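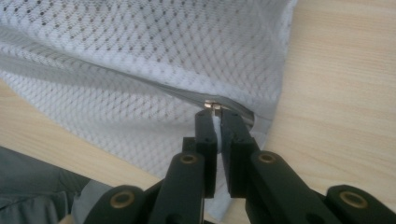
Netzbeutel-Galerie: Packen für Arnport

Am Samstag geht es wieder nach Arnport, und wie jedes Jahr habe ich viel zu früh mit dem Packen angefangen (der Koffer selbst liegt noch auf dem Dachboden, aber die Beutel sind schon alle unten!). Ein paar von euch wollten nach dem letzten Eintrag wissen, wie ich das mit den Netzbeuteln mache, was wo hineinkommt und warum ich keine richtigen Packwürfel kaufe. Also habe ich alles hervorgeholt und einmal durchsortiert, mit ein paar Zeilen zu jedem Stück. Gekauft habe ich die meisten eigentlich für die Waschmaschine, und da landen sie nach dem Urlaub auch wieder.

Der Helle mit dem Reißverschluss
Grauweißes Netz, grauer Reißverschluss, dazu ein kleiner Schieber, der kupfrig und silbrig glänzt. Mein Liebling, ganz klar. Das Muster aus lauter kleinen schrägen Öffnungen mag ich einfach, und auf hellem Holz schimmert der Tisch so schön durch. Da kommt die Unterwäsche rein, und zwar gerollt. Ich habe es jahrelang mit Falten versucht und am dritten Urlaubstag sah es jedes Mal aus wie im Wühlkorb.

Der Sockenbeutel
Stammt noch aus meiner ersten Wohnung und hat schon einiges hinter sich. Sechs Paar passen bequem, sieben mit Drücken. Wollsocken zählen bei mir doppelt, und im Dezember nehme ich sowieso den nächstgrößeren. Die Paare schlage ich oben nur einmal um, bei den festen Knäueln leiert mir das Bündchen aus.

Der von Jirora
Ein Geschenk von meiner Schwester, die findet, dass meine Beutel alle gleich aussehen. Der hier ist dunkelblau und hat eine Schlaufe an der Seite, an der ich ihn im Ferienhaus an den Türhaken hänge. T-Shirts, sonst nichts. Ich war erst skeptisch, weil der Stoff so fest ist, aber er hält die Stapel wirklich gut zusammen, und man kann ihn sogar hochkant in den Koffer stellen.

Das Sorgenkind
Bei dem ist im Frühjahr eine Naht aufgegangen, mitten im Schleudern, und danach hing ein BH-Träger in der Trommel. Ich habe sie von Hand nachgenäht, mit dem einzigen Garn, das da war, und das war leider rot. Zum Verreisen reicht er noch: Ladekabel, Adapter, die kleine Taschenlampe. In die Waschmaschine kommt er mir nicht mehr.

Badesachen
Den nehme ich jedes Jahr für Badeanzug und Schwimmbrille, und auf dem Rückweg vom Strand trägt ihn immer derjenige, der am wenigsten schnell Nein gesagt hat. Der Sand rieselt unterwegs schon halb raus. Die andere Hälfte finde ich dann im November in der Diele, aber gut, das gehört wohl zu Arnport dazu.

Der Riesige
Passt fast ein kompletter Bettbezug hinein, und ich habe ihn lange nur deshalb behalten. Im Urlaub ist das unser Schmutzwäschebeutel für alle. Er startet ganz flach unten im Koffer, und nach vier Tagen ist er schon dicker als alles andere zusammen. Wer mit Kindern reist, kennt das sicher!

Drei Kleine im Satz
Für Haargummis, für Medikamente und für das ganze Zeug, das man eben so mitnimmt (Nähset, Wäscheklammern, eine Ersatzschnur für den Hut). Von außen verwechsle ich sie ständig. Beschriftet habe ich sie einmal mit Stoffmalstift, aber auf Netz sieht das aus, als hätte jemand den Stift ausprobiert. Jetzt hängt an jedem ein anderes Bändchen, und das klappt ganz ordentlich.

Der Tratitari-Fund
Vom Flohmarkt, lag in einer Kiste zwischen lauter Tischdecken. Auf dem Etikett steht Tratitari, mehr weiß ich darüber auch nicht, und falls jemand die Marke kennt, bitte melden! Er ist länger als die anderen und ziemlich schmal, mein Schirm passt der Länge nach hinein. Sonst hätte ich dafür wahrscheinlich keine Verwendung gehabt und ihn trotzdem gekauft.

Noch ein paar Sachen, weil die Fragen bestimmt wieder kommen:

Reißverschlüsse mache ich vor dem Waschen immer ganz zu und schaue hinterher noch mal nach, ob der Schieber auch wirklich am Ende sitzt. Bei manchen Beuteln gibt es dort eine kleine Tasche aus Gummiband, unter die man ihn schieben kann, das finde ich sehr praktisch. Klemmt es mal, fahre ich mit einem Stück trockener Seife über die Zähnchen. Den Tipp habe ich von Siu-ming Ho aus dem Nähcafé Yao, wo ich mir auch das rote Garn hätte sparen können, wenn ich vorher gefragt hätte.

Gewaschen wird bei mir alles bei niedriger Temperatur, und zum Trocknen hänge ich die Beutel mit der offenen Seite nach unten über die Leine. In den Trockner kommen sie nicht. Einer ist mir da drin mal so verzogen, dass er jetzt dauerhaft schief ist, den benutze ich für Zwiebeln im Keller.

Und zur Frage nach den Packwürfeln: Ich habe welche ausgeliehen und eine Reise lang ausprobiert. Ordentlich sind sie ja, aber ich will sehen, was drin ist, ohne jeden einzeln aufzumachen. Beim Netz reicht ein Blick. Außerdem geben die Beutel nach, wenn der Koffer eigentlich schon voll ist und dann doch noch die Gummistiefel mitmüssen (sie müssen immer mit).

Wie ich das alles in den Koffer schichte, zeige ich dann in der nächsten Galerie, sobald ich ihn vom Dachboden geholt habe. Die Stiefel kommen jedenfalls an den Rand, der Riesige ganz nach unten, und der Helle darf wie immer obenauf. Schreibt mir gern in die Kommentare, was bei euch in Netzbeutel wandert – und ob jemand weiß, wie man Sand aus einem Reißverschluss bekommt!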